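NOTA DE PRENSA

Quintela abre en septiembre su nueva sala de lectura y préstamo de herramientas

El antiguo almacén de la calle del Molino vuelve a tener uso. Entrada libre, carné gratuito para empadronados

Quintela, septiembre. La asociación vecinal Sovama abre este mes al público el local del antiguo almacén de grano, cerrado desde que se marchó la cooperativa. Sala de lectura en la planta baja, préstamo de herramientas en la trasera, y un cuarto para reuniones que se podrá pedir por horas. La inauguración, a las siete de la tarde. Habrá merienda y música, se ruega puntualidad porque el aforo es el que es.

El fondo inicial suma 2.000 volúmenes, casi todo donaciones de vecinos del pueblo y de las aldeas. Mucha novela, bastante historia local, infantil, y una colección de revistas agrícolas encuadernadas que llevaba años en cajas en el desván del consultorio. El catálogo se puede consultar ya en el mostrador, en papel. La versión en línea llegará más adelante.

En cuanto a herramientas: taladros, lijadoras, escaleras, una desbrozadora, material de poda. Préstamo de 3 días, renovable una vez si no hay nadie en espera. Fianza pequeña, se devuelve al entregar la herramienta limpia. Ojo, limpia.

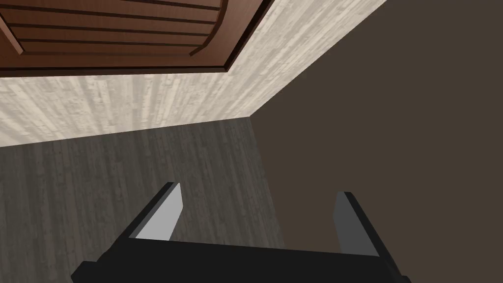
Horario y carné

Mañanas de diez a una. Tardes de cinco a ocho. El carné se hace en el momento, con DNI y un recibo que acredite el domicilio. Los menores necesitan firma de madre, padre o tutor. Quien no esté empadronado puede leer en sala sin ningun trámite, pero no llevarse libros ni herramientas.

Los libros, 2 por persona. Se ampliará el límite en cuanto esté todo el fondo forrado y sellado, que todavía queda tarea.

"Llevábamos mucho tiempo pidiendo un sitio donde sentarse una tarde de invierno sin tener que consumir nada", señala Kulap Prasertsri, presidenta de Sovama. "Y lo de las herramientas salió de una conversación en la cola de la panadería. Todo el mundo compra un taladro, hace cuatro agujeros y lo guarda. Pues lo compartimos."

Las obras

La reforma ha corrido a cargo de la empresa comarcal Tollen, con presupuesto ajustado y plazos que se alargaron por culpa de la cubierta. Se ha rehecho la instalación eléctrica completa. Aseo adaptado. Rampa en el acceso desde la calle del Molino. La calefacción, de pellets, se probará antes de que llegue el frío.

En la carpintería se ha optado por restaurar lo que admitía arreglo y encargar solo lo imprescindible. Las estanterías vienen de un instituto que renovaba mobiliario.

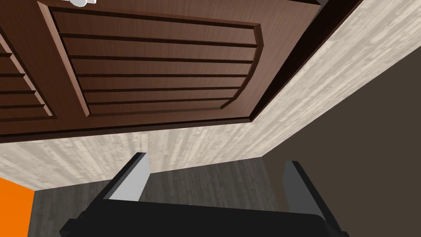 El coste de los materiales se ha cubierto con cuotas de socios, la rifa de verano y una aportación de 2.000 euros de la ferretería Warnthorpe, que ademas cede parte del material de préstamo y se encargará del afilado y las revisiones. Falta por pagar la última certificacion de obra; para eso se mantiene abierta la cuenta de donativos, número disponible en el tablón y en el propio local.

Programa de otoño

Club de lectura, una tarde al mes. Taller de reparación de sillas, con plazas limitadas, inscripción en el mostrador. Cuentacuentos para los pequeños a las seis. El taller de poda queda pendiente de fecha, depende del tiempo y de que el monitor confirme. Se avisará por el tablón.

Se siguen aceptando libros en buen estado. Enciclopedias no, por favor, no caben.

Contacto para medios: Kulap Prasertsri, asociación Sovama, Quintela. Atención a prensa en el local, en horario de mañana. Visita previa para medios el mismo día de la apertura, a las doce.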